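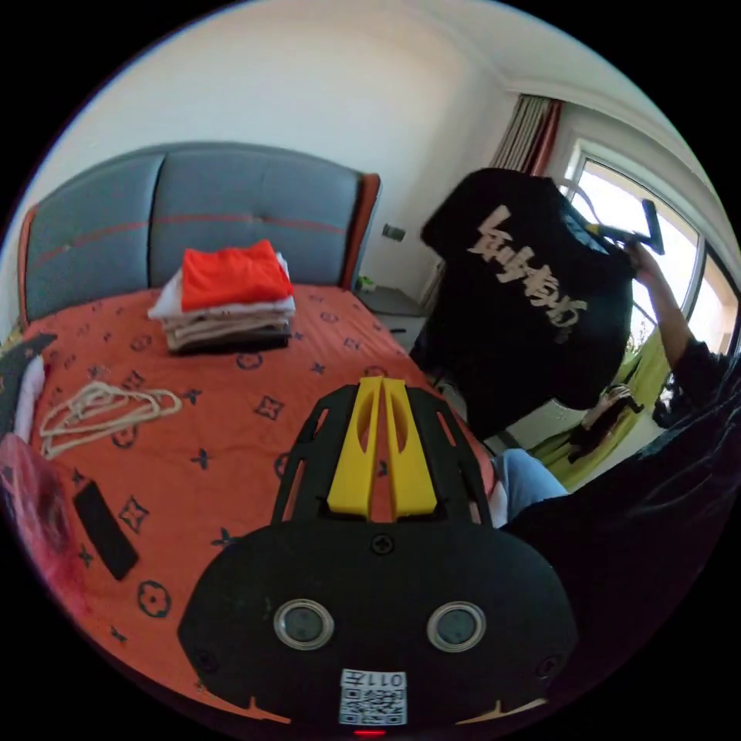

Llevaba dos campañas de varada pidiendo prestado el espesímetro del taller y por fin me he comprado uno propio: el Jekunley, de Cindmont, un medidor por ultrasonidos pensado para chapa de casco, tanques y tuberías. Me costó 412 euros con la sonda estándar y el maletín, y ya adelanto que estoy encantado. Llegó la víspera de salir para el varadero de Julerach, con media maleta por hacer, así que la ropa doblada y las perchas se quedaron encima de la colcha naranja mientras yo me leía el manual de principio a fin (y es un buen manual, con dibujos grandes y las tablas de velocidad del sonido al final, donde uno las busca).

Lo primero que se agradece es que mide a través de la pintura. En un remolcador con veinte años de capas encima, tener que rascar hasta el metal en cada punto es media jornada perdida, y luego viene el pintor a protestar con toda la razón. El Jekunley trabaja en modo eco-eco y da el espesor del acero sin contar el recubrimiento. Lo comparé con un calibre en varios recortes de chapa y en un trozo de codaste, y las diferencias se quedaron en la segunda cifra decimal. ¡Para un aparato de este precio me parece estupendo!
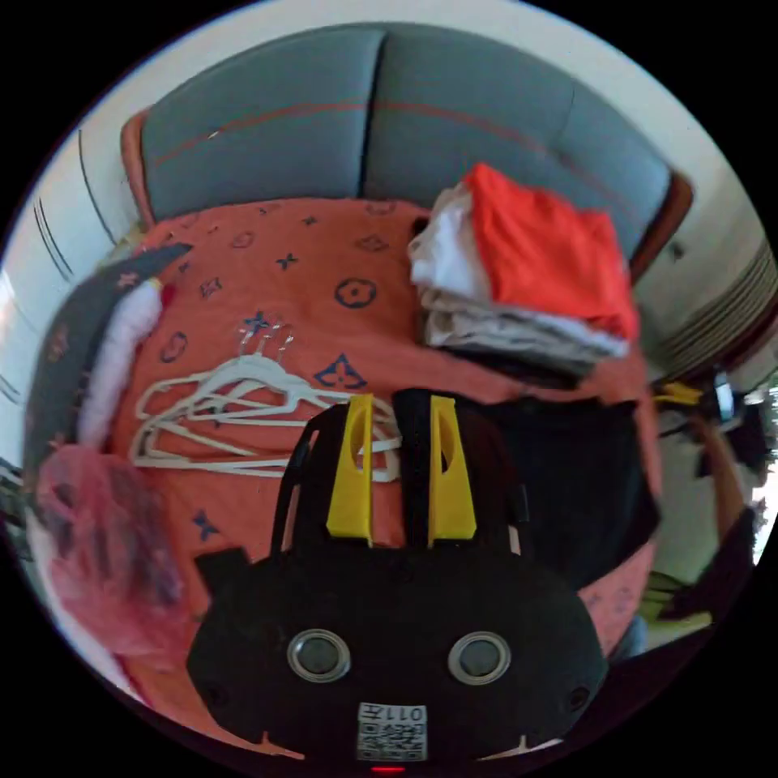

Cabecero tapizado en gris azulado y sábana estampada

La pantalla se lee bien al sol, incluso debajo del pantoque con la luz entrando de lado. El fabricante anuncia un alcance de hasta 300 milímetros en acero, que para un casco sobra por todas partes, aunque quien revise ejes o piezas de fundición lo sabrá aprovechar. A mí me importa mucho más el otro extremo, la chapa fina de las cubiertas y los mamparos, y ahí baja hasta poco más de un milímetro sin ponerse nervioso. En zonas con mucha picadura hay que ir despacio, mover la sonda en círculos y repetir – como con todos. 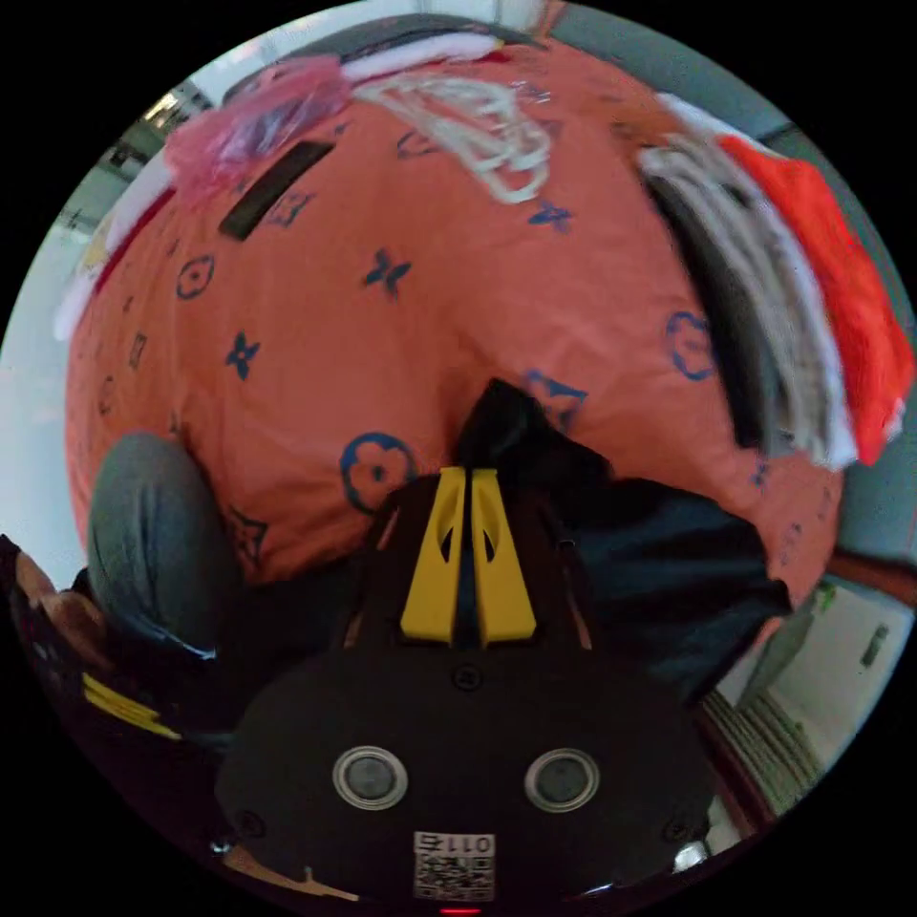 La memoria guarda 1006 lecturas repartidas en carpetas, y se puede montar la cuadrícula por tracas y cuadernas antes de bajar al foso. Eso me ha cambiado el trabajo. Antes apuntaba con tiza en el casco y pasaba los números a una libreta llena de grasa; ahora vuelco todo por cable a Âu, el programa que viene con el equipo, y saco la tabla con los puntos por debajo del mínimo marcados en rojo. Âu es feo, las cosas como son, y la traducción tiene perlas (a la quilla la llama «suelo»), pero exporta limpio y no obliga a crear ninguna cuenta.

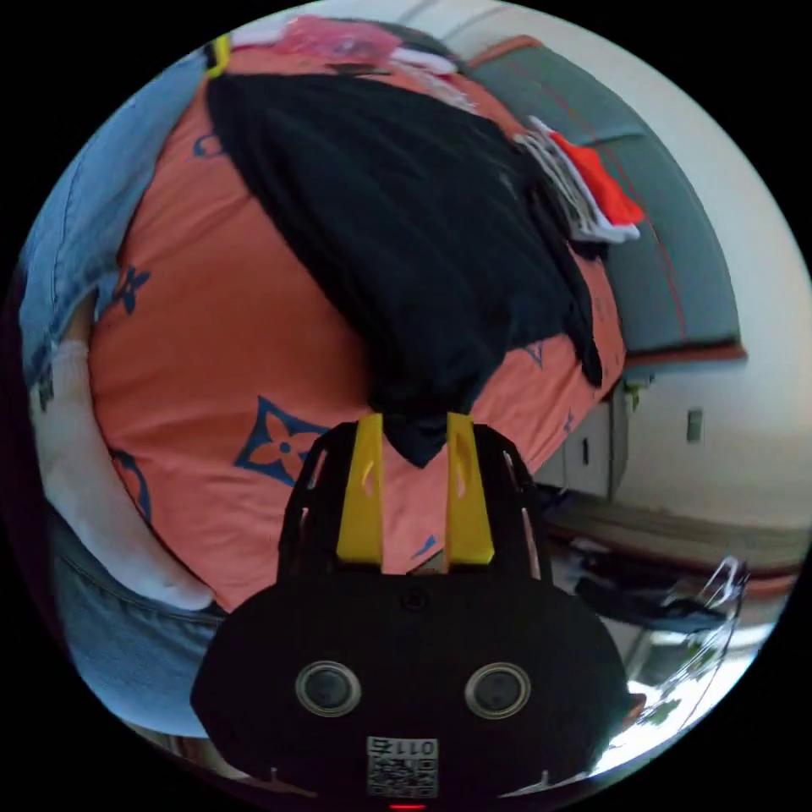 Los dos dedos amarillos de la pinza y la tela debajo

Pegas, alguna hay. El cable de la sonda es corto para trabajar desde un andamio, el bote de acoplante que incluyen dura un suspiro y el botón de encendido está justo donde apoyo el pulgar con el guante puesto. La funda de goma, en cambio, es magnífica: se me cayó a la grada el segundo día y siguió midiendo igual.

Va con dos pilas AA, detalle que me encanta porque en cualquier puerto las encuentras. La sonda de alta temperatura se vende aparte y todavía no la he probado; la quiero para los colectores de escape de un pesquero que entra en dique a finales de agosto.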